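How to Oil a Butcher-Block Table (and Keep It Looking Good)

If you have a butcher-block table and you've never oiled it, you are in for a treat! It's an easy afternoon job, the wood comes up beautifully, and you probably own half the supplies already.

What you need

Food-safe mineral oil, a few lint-free cotton rags, 120 and 220 grit sandpaper, dish soap, and a tub of board wax if you like a softer sheen. I use the Hedance board wax, but any beeswax blend is fine.

Step 1: Clean it

Clear everything off, placemats and snacks included. Wipe the top with warm soapy water, going with the grain, then wipe again with plain water. Let it dry overnight. Please don't skip the overnight part (I have, and the oil went on blotchy).

Step 2: Sand lightly

Start with 120 grit on stains and rings only, then go over the whole top with 220. Long strokes, light pressure! The strips in a butcher block can vary a lot in color, so check your progress with your fingertips as well as your eyes. Vacuum up the dust and wipe down with a barely damp rag.
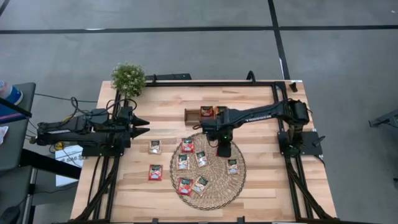
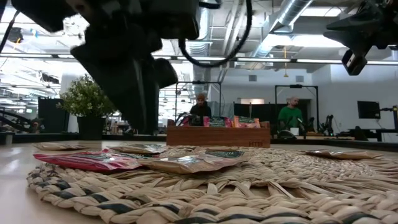
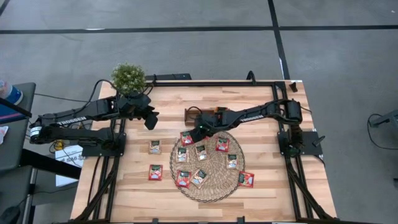
Light butcher block, first picture

Lastia Home Pages, Issue 47, p. 76

Step 3: Oil

Pour a generous puddle in the middle and spread it out with a rag. Don't forget the edges and the end grain, which drinks up far more than you'd think. Wait 20 minutes, wipe off the extra, and do it again. A dry table may want four coats the first time, and it's so satisfying to watch the color deepen with each one.

Step 4: Wax

Give the last coat of oil a full day, then rub in a thin layer of wax and buff it with a clean rag.

Lay the used rags flat outside to dry before you throw them away, especially if you swapped in linseed or tung oil. Those can heat up and catch fire in a pile.

Keeping it up

Oil once a month for the first season and then whenever water stops beading on top. Mine gets its big yearly coat in June, with the windows open.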